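Visit to the Grevport gas storage site and the Egan pumping station

The tour left Bukville at 7:40 in the morning with a full minibus. The host was Kulamero, which runs the underground gas storage field outside Grevport and buys power from the smaller pumped-water plant at Egan. I asked for the visit because my notes on winter supply were getting old, and most of what I had came from annual summaries.

The Grevport field is a depleted sandstone reservoir. Gas goes in from April to October and comes out when the heating load rises. Sânziana Olteanu, the operations engineer who took us through the compressor hall, put the wellhead pressure that morning at 3,141 psi against a permitted maximum of 3,556. She would not be drawn on whether the field would reach the maximum before withdrawals start. Fill depends on price, and price has been poor for sellers.

The compressors burn gas from the same field. Olteanu gave the site's own use as almost 2 percent of throughput. That figure leaves out drilling, gathering lines and the trip from the wells, so anyone working out net energy should not stop there. I asked about the decline rate of the shale wells that feed the pipeline. Kulamero does not own any and had no number to offer.

Cushion gas took up much of the question period. A large share of the gas in the reservoir stays there for good to hold the pressure up, and published totals often mix it with the working volume. The wall chart in the control room keeps them apart – the press handout does not.

Egan was a shorter stop. The upper pond has silted up since the dam was raised, and dredging has been put off again. The plant was built 40 years ago and still has its original pump-turbines. Round-trip losses are logged monthly, and the log is open to visitors on request. I copied the January page, with the coldest week marked in pencil.
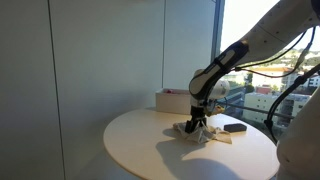

The remaining winter pages are still at Egan, and I have written to ask for copies. Until they arrive I will leave the storage table in my notes as it stands.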